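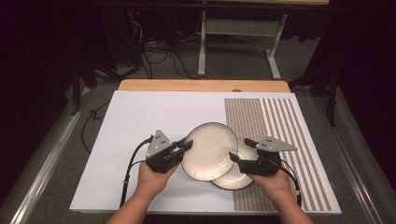 4. The trouble with the second plate

Figure 4. Two white plates with dark rims, the upper one raised and tilted, the lower one overlapping the left edge of the striped pattern.

4.1 Why plates at all

The literature on domestic stacking is mostly about boxes. Boxes are polite. They have flat sides and corners, and a person who puts one on top of another can see at once whether the job is done. Dinner plates are a different matter, and they have been treated as boxes with the corners knocked off for as long as people have been writing about kitchens. Our own pilot did the same, to our embarrassment, and scored a plate as "stacked" whenever it was resting on another plate. By that rule, a plate leaning on its neighbour like a drunk at a bus stop was a complete success.

We therefore split the move into its parts: the lift, the tilt, the crossing of the rims and the settling. The lift is dull. The tilt is where people differ, and the crossing of the rims is where they swear. Figure 4 shows an overlap of the kind we coded as a crossing, with one rim passing over the other and the lower plate still in plain view to one side.

4.2 Rims and stripes

A dark rim on a white plate turns out to be a gift to anyone coding video. On a plain white plate against a pale surface, the two coders (Kravets and Voicu) could argue for most of an afternoon over where the china stopped and the board began, and on one Saturday they did. With a rim, the edge is a line, and a tilted plate gives itself away by the shape of it.

The stripes were less of a gift. In Figure 4 they run narrow and dense on the left half of the pattern and grow wider towards the right, with brown-tan alternating with white. We had hoped to use the stripe edges as a rough ruler. This works nicely until a plate is put down on them, and putting plates down was the whole point of the exercise. In the end we used the stripes only to note which side of the pattern a plate had strayed to, and measured everything else from the rims.

4.3 What was coded

The full set holds 1652 plate moves, of which 204 were set aside before analysis. Most of those were moves in which a plate was picked up, thought about and put back. Bratu argued that this is a real kitchen behaviour and deserves its own paper. He is welcome to write it.

A crossing was marked from the first moment the two rims overlapped in the coder's view until they either lined up or parted again. Overlap in view does not mean contact. A plate held well above another will cover part of it without touching, and from a high viewpoint the two cases can look very much alike. Where the coders could not tell, they wrote "unclear", and we have left it that way in the tables — a small act of restraint that cost us a tidier result.

Disagreements went to Hosseinzadeh, who had the final say and, by his own account, a headache. There were 19 of them, nearly all about when a tilt had ended. Five could not be settled even then. They are listed in the appendix with both readings, so the reader may have the headache too.

4.4 A note on "neat"

We asked the coders not to use the word. It crept back in regardless. Kravets used it for stacks with centred rims; Voicu used it for stacks she would be willing to carry to a sink. These are quite different standards, and the second is probably the one that matters at home. Section 5 reports centring and carrying separately, and leaves "neat" to the people who own the plates.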